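How to read a quarterly trade report

Most countries put out a trade report every quarter. The headline is usually a single number, the trade balance, and most news stories stop there. The tables behind it take half an hour to work through once you know the order.

What you need

The report itself, the same report from a year earlier, and a spreadsheet. A calculator will do if you only want one or two figures. Get the full release from the statistics office, since the press summary tends to leave out the price tables.

Step 1. Check the basis

Look at the notes under the first table. Goods may be counted on a customs basis or a balance of payments basis, and the two totals will not match. Write down which one you have. Then check whether the figures are seasonally adjusted. If last year's report is adjusted and this year's is not, stop and find a matching pair.

Step 2. Work out the balance

Subtract imports from exports. Say a country exported goods worth $249 million in the quarter and imported goods worth $357 million. The balance is minus $108 million, a deficit. Do the same for services if they are listed separately, then add the two balances together. 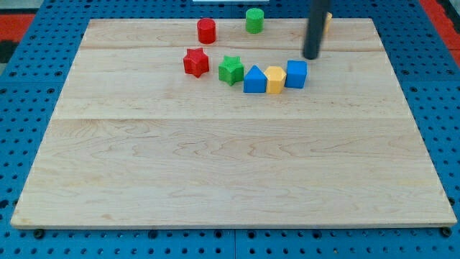 A deficit on its own tells you very little. A country buying machinery for new plants can run one for years while output grows. Go on to the next step before you draw anything from it.

Step 3. Compare with the same quarter last year

Comparing the third quarter with the second will mislead you in unadjusted data. Farm exports often jump after harvest, and some importers stock up in July for the end of the year. Take this year's export figure, subtract last year's, divide by last year's and multiply by 100. Repeat for imports.

Step 4. Separate price from volume

Exports can rise 8 percent in value with no more goods leaving the port. Find the export price index, usually near the back, and divide the value by the index. What is left is volume. If value is up and volume is flat, the country sold the same amount at higher prices – good for income, but no sign of busier factories.

Zyanya Villalobos, who checked these steps for me, does this one first. Either order works.

Step 5. Look at the partners and the products

Sort the partner table from largest to smallest. If one buyer takes 26 percent of all exports, a slowdown there will show up quickly. Then sort the product table the same way. Watch for single large items such as ships or aircraft, which can swing a whole quarter. I take them out and run step 3 again.

Revisions

First estimates get changed, sometimes twice. Keep a column for each version with the release date at the top, and don't type over the old numbers. When a revision is larger than the quarterly change you were writing about, go back and redo steps 2 through 4.

Iman Morsy
Last updated February 2020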